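Ticket: Two-arm cell, large item handling - rule check before sign-off
Site: Usville
Raised by: Malathi Bangera
Assigned to: Nithin Marar
Opened: 22 May 2019
Priority: Medium
Status: Closed, with one follow-up

Summary

The suitcase task on the two-arm cell was held at the practice review. Three points in the Pacheco handling rules were marked as not met: cable clearance (rule 4), who holds what (rule 7) and wrist picture quality (rule 9). Please go through each one and say whether the fault is in the set-up or in the rule.

Log

Entry 1 - Malathi Bangera

Task sheet asks for both arms on one hard-shell suitcase, left arm low, right arm on the top edge. The sheet was copied from the small box task and nobody changed the cable section. It still says "cables to stay behind the elbow at all times". I don't think that can be done with an item this tall. Please check before anyone rewrites the sheet.

Entry 2 - Nithin Marar

Read through the sheet and the rules together. The sheet is version 2, the rules are version 3. Version 3 dropped "at all times" and replaced it with "no cable between a gripping surface and the item". Those are different tests. A cable lying over the outside of an item passes the new one and fails the old one.

Ran the task at reduced speed with the stop button manned. The right arm's purple cable goes up in a high loop and comes down across the face of the suitcase. The left one loops over its own link and swings out wide past the joint housing.

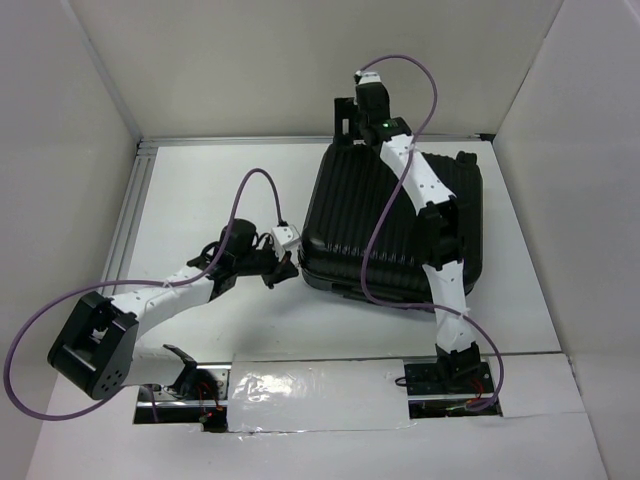
Entry 3 - Nithin Marar

Rule 4, cable clearance. Under version 3 the thing to look at is the gripping surface, and I have the left fingers against the lower left of the case and the right one on the top edge near the back. The cable over the face is not at either point. I would pass it on the wording, but I don't like it. If the case is turned from there the loop could be dragged over the handle. I have added a hold point: stop before any turn, look at the right-hand cable, carry on only when it is clear of the handle.

Also noted: the strip of clear tape at the front, between the two base openings. The floor rule says tape must be flat with no raised ends. Ran a gloved finger along it with power off and found no raised ends. No action.

Entry 4 - Malathi Bangera

Agree on rule 4. Put the hold point on the sheet itself, please. A note in the ticket will not be read by whoever runs it in November.

Can you do rule 7 next? The reviewer's comment was "unclear which arm is carrying".

Entry 5 - Nithin Marar

Rule 7 says that when two arms touch one item, one is named as holding and the other as steadying, and the steadying arm must let go first. The sheet named neither. I have put the right arm down as holding and the left as steadying. Force limits in the Losatari settings page were still the defaults, 4,000 on both arms in the controller's own units. Changed the left to 2,000 and the right to 3,000. Both values are written on the sheet next to the arm names.

Ran 20 repeats with the new settings. No stops, no drops. The release order was right on all of them according to the controller log.

Entry 6 - Nithin Marar

Rule 9, wrist picture quality. The rule wants the item's edges to be readable in the wrist picture at the moment the grip is checked. The one the reviewer sent back has both fingers in it and the ribs between them, so the position is usable, but the round knobs at the two upper corners come out doubled. That is motion blur. The metal rail behind is easy enough to make out. 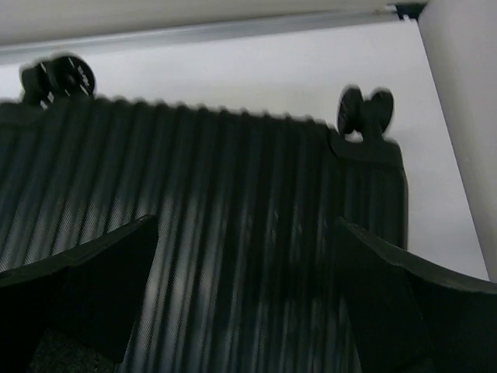 Entry 7 - Nithin Marar

Possible causes for the blur, and what I did with each:

1. Dirty lens. Wiped with a dry cloth. No change.
2. Loose camera mount. Screws checked, none loose.
3. Picture saved while the arm was still moving. The old sheet has the grip check and the end of the move on the same line, with no pause between them. Split into two lines with a one second wait. Edges now readable.

So the fault was in the sheet. The rule can stay as it is.

Entry 8 - Malathi Bangera

Can we make the wait a standard line on every sheet? The Pratelex sheets have it already, under "settle".

Entry 9 - Nithin Marar

Yes for anything that has a picture check. I would leave it off the sheets that don't, as it only adds time. Used the same word, "settle", so that people moving between the two sets don't have to learn another one.

Changes made

Task sheet moved to version 3 wording for cables.
Hold point added before any turn of the item.
Right arm named as holding, left arm as steadying, left releases first.
Force limits set and written on the sheet.
Settle line added before the grip check.

Follow-up

Rule 4 allows a cable to cross the face of an item - Malathi to ask the rules group if that was meant. Until there is an answer, the hold point stays on all sheets for items with a handle.

Closed by: Nithin Marar
Checked by: Malathi Bangera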